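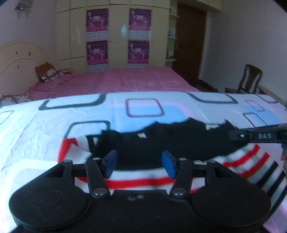

Clothes swap moves to Beddoe Hall, and the drop-off starts early

HOVBERG, December 23, 2024 - If there's a heap of clothes sitting on your bed right now, I have good news for you. The winter clothes swap is back in February, it has a bigger room this time, and you can start dropping things off before the holidays are even over!

The swap is moving out of the old Wirkov shoe store on Mill Street, where it has been squeezed in between the empty shelves for the last few winters, and into the main room at Beddoe Hall. Anyone who came last year will remember the line going out the door and down past the bakery (I was in it, with a bag in each hand and no gloves). The new room has two doors, so people can come in on the parking lot side and leave by the street, and it has a coat rack that doesn't fall over when you hang a coat on it.

The organizers told me they took in almost 2000 pieces of clothing last winter and ran out of tables by lunch. Sweaters ended up in a pile on the floor by the register, and the kids' things got mixed in with the dish towels somebody had brought. This time there will be 24 long tables, with kids' clothes along the window wall and everything else sorted by kind first and size second. Last year it was size first, and I spent a very long time in the mediums looking for one plain cardigan.

How it works is the same as before. You bring clean clothes, you get a paper ticket for each piece, and you spend the tickets on the day. A coat costs the same as a T-shirt. I've heard people grumble about that, and I did a bit of grumbling myself the year I handed over a good wool coat and came home with a scarf, but it keeps the line moving and I've come around to it. You can take up to six pieces before noon. After noon there's no limit, and the last hour is free whether you have tickets or not.

Drop-off is in the side hallway at Beddoe Hall, mornings only, from now until the week before the swap. The hall is closed on the public holidays, and please don't leave bags outside. It rained on a whole row of them last year and the lot had to be washed again.

What they want, and what they don't

I asked what's most needed and the answer came back fast: kids' snow pants, men's shirts in any size, plain black anything, and stripes. Yes, stripes! Striped tops were the first things gone last winter, in kids' and adult sizes both. Red and white went quickest, and I can see why. A bold red stripe looks cheerful in the middle of winter when the rest of us are going around in gray.

They'd rather not have socks with no partner, swimsuits, pillows, or anything with a broken zipper. Small repairs are fine. A missing button is fine if you pin a note to it. Clothes with ragged edges can come along too, but put them in a separate bag marked "rags" and they'll go to Himholm, the upholstery workshop out by the lake road, which uses cotton scraps for stuffing and cleaning cloths. Bedspreads and sheets are welcome this year for the first time. Quilts too, as long as they fold down small enough to go in a regular grocery bag. Comforters are out, there's nowhere to put them.

Do the sorting on the bed

I'll admit I haven't started on mine properly. The photo with this piece shows the stage I know best, with a crumpled black piece of clothing bunched up on a striped one and a bedspread full of rounded squares under the pair of them. Every clear-out I've ever done has looked like that for at least an afternoon.

But the bed is a good place for it. The sorting crew says so as well, and they handle more clothes in a week than I do in a year. Their advice is to tip everything out, pull each piece flat so you can see the whole of it, and look at the underarms and the cuffs first. Turn it over and check the back. Fold it right then, while it's in your hands, even if you think you'll refold it later. Dark clothes go on the lighter part of the bedspread if you have a patterned one, which sounds fussy, but I tried it with a navy sweater and found a moth hole I'd missed all last winter.

The other thing they mentioned was leaving the "maybe" pile alone overnight. I'm terrible at this. My maybe pile usually goes back in the closet around dinnertime, when I want to sit down, and then the same green skirt turns up the next year looking just as unworn as before. This year it's going straight in a bag.

If you'd like company, there's a folding evening at the hall in the second week of February. Bring your pile in a laundry bag or a suitcase or whatever you have, and use one of the tables. There will be coffee and the good cinnamon rolls, and somebody will have an iron going in the corner. You don't have to donate what you fold. Last year a couple of people came just to get their regular laundry done with someone to talk to, and they were very welcome.

Getting there

Beddoe Hall is across from the library. The lot behind it is small and fills up fast, so park at the library if you can and walk over. The number 2 bus stops right in front. Strollers can use the parking lot door, where there's a ramp, and the changing corner will be just inside on the left, with a curtain and a proper mirror this time instead of the shoe store one that only went up to your knees.

Help is still needed with carrying tables the night before and with hanging coats on the morning itself. Sign up on the sheet in the hallway when you drop off your bags. Spare hangers are wanted too, plastic or wood, no wire ones please.

The exact day and opening hours will be posted on the hall door and in this column once the floor in the main room has been waxed. They're waiting on a date for that. I'll be dropping off my first bag right after the holidays, green skirt included.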